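聞き手を待たせて、ロジーヌ・ルフェーヴルはログを読んでいた。挨拶より先に出てきた言葉は「また計画器が拗ねてます」である。

Sulivowの制御ソフトウェア班は四人。ルフェーヴルが動作計画、デクラン・ラドックが知覚を受け持ち、残る二人は開発ツールの担当だが、この日は別件で席を外していた。彼らが作っているのは、卓上の片付けをロボットアームにやらせるためのソフトウェア一式で、社内ではVavskaと呼ばれる。名前の由来を聞くと、二人は顔を見合わせ、「空いていたドメイン」とラドックが答えた。

## 拭くのは難しいのか

「人に説明すると必ず、拭くだけですよね、と言われます」とルフェーヴルは言う。「ええ、拭くだけです。布をつかんで、汚れの上に持っていって、押しつけて動かす。三行で書けます。うちのリポジトリでは、その三行がなぜか253ファイルあります」

最初の版は軌道をすべて事前に計算していた。布を硬い板とみなし、決まった高さで往復させる。シミュレータの中では見事に拭けたそうだ。

「シミュレータの布は礼儀正しいんですよ」とラドックが口を挟む。「本物は折れるし、ねじれるし、つかんだ場所によって垂れ方が違う。同じ布を同じ場所に置いたつもりでも、点群は毎回別の生き物です」

現在の版では、手首のカメラ画像から布の輪郭と折れ目の候補を推定し、つかむ点をいくつか出して順位をつける。計画器は上位から試し、手首の姿勢に無理があれば次へ回す。候補の上限は13。なぜ13なのかという問いに、ルフェーヴルは「14にすると制御周期に間に合わないからです。神秘的な理由を期待していたらすみません」と答えた。

## 液体という厄介者

知覚の側で手間がかかったのは、こぼれた液体の領域分割だった。色の濃いものならまだ話は早い。困るのは薄い色で、照明のむらと見分けがつきにくくなる。

「白い机は簡単だろうと思うでしょう。僕も思っていました」とラドック。「ところが白い机は、場所によって青っぽかったり灰色だったりする。初期のモデルは、机の隅の影を熱心に拭きたがりました。几帳面といえば几帳面です」

対策として、領域ごとに確信度を出し、しきい値を下回ったものは計画器に渡さず、手首の位置をずらして見直すことにした。影の見え方が変われば汚れの候補から外す。単純な仕組みだが、ラドックはここに二か月をかけている。

もうひとつの問題は順序だった。倒れた容器と、こぼれた液体と、布がある。どれから手をつけるか。人間ならたぶん考えもしない。

「班の中で一番揉めたところです」とルフェーヴルは言う。「私はカップを先に起こす派。デクランは液体を先に拭く派。互いに譲らないので、結局コスト関数に決めさせました。重みを決めたのは私ですけど」

ラドックはそれについて何も言わず、コーヒーを飲んだ。

画面には手首カメラの画像が一枚出ていた。横倒しの白い紙コップ、そのそばに琥珀色の液だまり、離れたところに紺色の布。計画器はこの配置に対して順序の候補を三つ返しており、一位と二位のコスト差は小数点以下の話だという。

「液だまりの端が細く伸びているでしょう」とラドックが指す。「この細い方から拭くか、広い方から拭くかで、必要な往復の数が変わります。それから右に小さい点がある。あれを汚れに数えるかどうかで、また一時間の会議ができます」
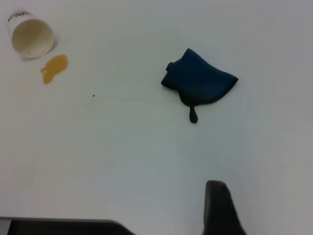

## 失敗に名前をつける

Vavskaには、失敗した試行を分類して残すツールが付いている。書いたのはクレマンス・サバティエで、不在だったため、ルフェーヴルが代わりに見せてくれた。

試行は全部で808件。それぞれに把持の失敗、経路の破綻、知覚の誤りといった札が付き、計画器の内部状態を時刻ごとに巻き戻せる。札の中に「その他（ロジーヌ）」という項目があった。

「彼女の仕返しです」とルフェーヴルは言った。「私が『原因不明』と書きすぎるので、ある朝、項目の名前が変わっていました。それ以来、原因を調べるようになりました。ツールとしては優秀です」

巻き戻し機能は班の仕事を変えたという。以前は同じ失敗を実機で再現しようとして半日が消えた。今は記録した観測を計画器に流し込み、どの時点で候補の順位が入れ替わったかを机の上で追える。変更を入れるたびに、そのうちの200件を自動で再生し、以前と違う判断をしたものだけを一覧に出す。

「違う判断が悪い判断とは限らないのが、面倒なところで」とルフェーヴル。「結局は人が見ます。自動化の仕事をしていると、人が見る作業がどんどん増えますね」

## 押しつける力の話

力の制御に話が移ると、二人の口調は少し真面目になった。布越しに机を押す力は、位置の指令だけでは安定しない。布の重なりが一枚か二枚かで手応えが変わる。そこで垂直方向だけを力で制御し、水平方向は位置で追わせている。教科書に載っている方法だとルフェーヴルは強調した。

「新しいことをしたくてこの仕事に就いたのに、いちばん信頼しているのが教科書の三章です」

十一月には、布の折れ方を拭きながら推定し直す版を入れる予定だという。今の版は、つかんだ時点の推定を最後まで信じ続ける。ラドックの言い方では「第一印象で人を決めるタイプ」だ。

間に合うのかと尋ねると、ルフェーヴルは画面に目を戻した。再生の結果が出そろったところで、違う判断の一覧がまた少し長くなっていた。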